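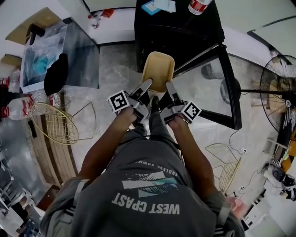
Lærke Zoëga wrote back that the left gripper was losing its marker long before I noticed, and that I should check every session since the firmware update. She was right. The tracking on that side dropped out whenever I tilted my wrist to set a tub down, and the log just filled the gap with the last good position. No warning at all.

I went through the Hilo recordings last night. 7 are bad, 2 I can't decide on. Played back on the arm, one of the bad ones would drive the fingers straight into the cabinet - so they're out of the training set until I've redone them. New marker plates are coming from Ollow in September.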